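Slide 7 — Hands and controllers, Dridthorpe bench

Recap first. Two hands under test, Kragh and Moltine, same arm, same shelf task. 536 attempts logged in February, of which 300 were with the Kragh hand. Give the split before anyone asks.

Point out that the shelf task is harder than the open table task. Side mesh limits the approach angle, and the bottom shelf leaves little room above the knuckles. Wrist pitch matters more than grip force.

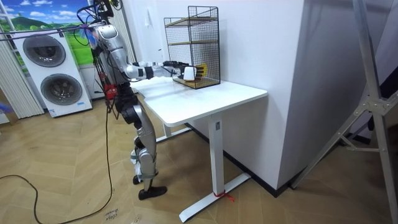 Fig. 3. Reach to the bottom shelf of the wire rack, near arm, yellow object.

Controller: Gendska, position mode, then compliant mode. Position mode is quicker but pushes on the rack when the wrist estimate drifts. Compliant mode gives way — at a cost of 2 seconds per attempt. Pause here for the plot.

Finger closing order was left at the default for both hands. Mention that this may favour Kragh. We have not tested the other order.

If short of time, skip the camera calibration slide and go to failures by shelf height.

Next: repeat the bottom shelf runs with the shorter fingertips. Leave 3 minutes for questions.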